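stostby-dishes: README

Hi! You've found the data and notes for our student project, where we try to get two robot arms to wash up. The project is called Stostby, after the bus stop where we came up with it, and it started as one semester's coursework and then sort of refused to end. I wrote this file, and I'm the one who answers the messages, so if something is wrong in here please blame me and not the rest of the team.

Last edited 29/10/2020. If your copy doesn't have a folder called boards_v2, you have the old one and should grab it again.

What's in the download

There are 123 recordings, and every one is a person driving both arms by hand through one washing task from start to finish. No learned behavior in this release, it's all teleoperation. The tasks are cutting boards, plates and a few mugs (the mugs are a mess, see further down). Each recording has its own folder with the camera video, the joint positions for both arms, the open/close value for both grippers, and a little text file called notes where the driver wrote down how they felt it went. Please read the notes! They're half the fun, and a couple of them are very useful, like the one that just says "pressed too hard, don't copy this."

Everything is recorded at 30 frames a second. The joint data is lined up to the video already, so you don't need to do the matching yourself. We did it the painful way back in May and I wouldn't wish it on anyone.

The folders

boards_v1: our first tries. The board lay flat in the sink and one arm did everything while the other one hovered. I'd skip these unless you want to see how not to do it.

boards_v2: one arm holds, one arm scrubs. This is the good stuff, and it's most of the release.

plates: same idea as boards_v2, but with plates. Round things are harder to hold on to than I expected, so you'll see a lot of regripping.

mugs: only here because somebody will ask. The sponge gets in but it doesn't get out again very gracefully.

broken: 2 recordings where the log stopped before the video did. I left them in because a friend at another school wanted to test their file checker on real bad files. Don't train on them.

How a recording goes

In boards_v2, the left arm has the sponge and the right arm has the board, always. We swapped them around in v1 and it made the data a pain to use, so we picked one and stuck with it. The board is held up at a tilt over the sink and the sponge arm works across it. The holding arm isn't just a clamp, by the way. A good driver gives a little with it when the sponge pushes, and you can find that in the joint data if you plot the wrist. I think it's the most interesting thing in the whole set and I'd love for someone to do something with it.

Driving takes practice. Everyone on the team did a full afternoon on dry boards before we let them run the faucet, and even so the early boards_v2 folders are noticeably slower than the later ones. If you need even pacing, use folder numbers from 102 up. They run in order across the whole release, so you'll catch the plates and mugs in there too.

Splitting it up

Please split by session and not at random! Each folder has a session name in its notes file, and recordings from the same session look super similar (same board, same light, same driver). I did a random split at first, got a wonderful score, told everybody, and then had to go back and tell everybody again. Not my best week.

Known problems

The light changes a lot. We worked whenever we could get the sink, so some sessions are bright and some are gloomy, and the arms throw shadows right across whatever's being washed. If your model is looking for dirt by color it will get fooled.

Running water is awful for anything depth-based. We gave up on depth completely and there isn't any in the release.

The "clean" label in the notes is one person's opinion. We talked about doing it properly with a stain chart and ran out of semester.

Gripper values in boards_v1 are flipped (open reads as closed). I fixed this in v2 and I keep meaning to go back and fix the old ones, so check before you mix the two.

Using it

Go ahead and use it for classes, clubs, papers, whatever you like. If you put it in something public, call it the Stostby dishes set and link back to this page so people can find the fixes. The only thing I'd ask is that you don't repost the files without the notes, because then the broken ones get loose and I get the emails.

If you're in a club and thinking of trying this with your own arms, do it! Start with a board, keep everything slow, put your cables somewhere they can't droop into the water, and have one person standing by the stop button who isn't also driving. We were sloppy about that last one at the beginning and I'm glad we got strict about it.

What's next

More plates, mostly. I also want a set where the board gets turned over halfway, with one arm passing it to the other and back again, and that's what we've been practicing lately.
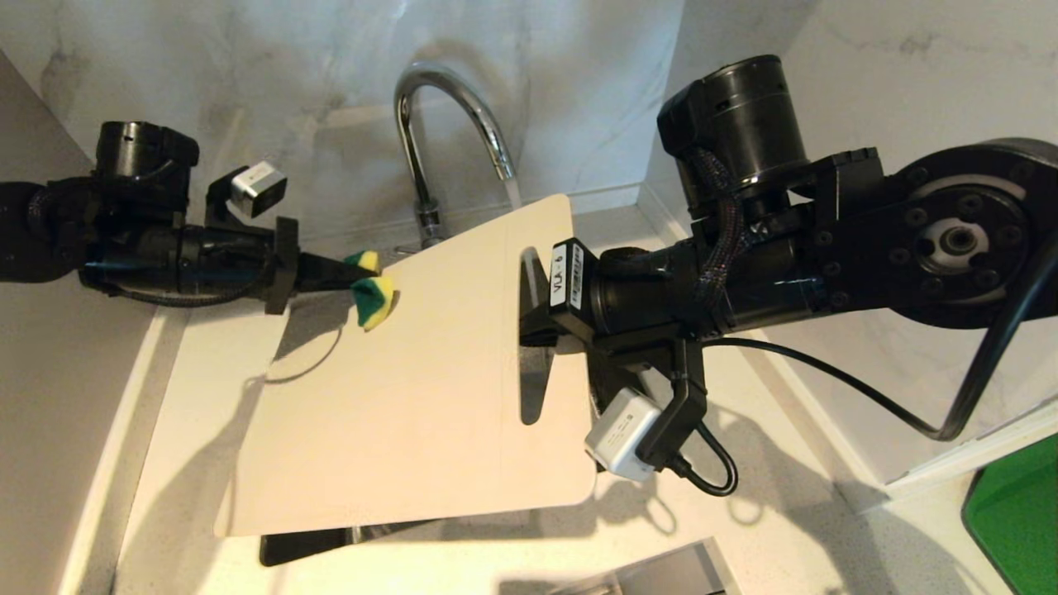 The handover is the bit that keeps going wrong in practice, so I'm not promising a date. When we have enough good ones they'll go in a new folder called boards_flip, with the same layout as boards_v2 and the same kind of notes, and I'll put a line about it at the top of this file.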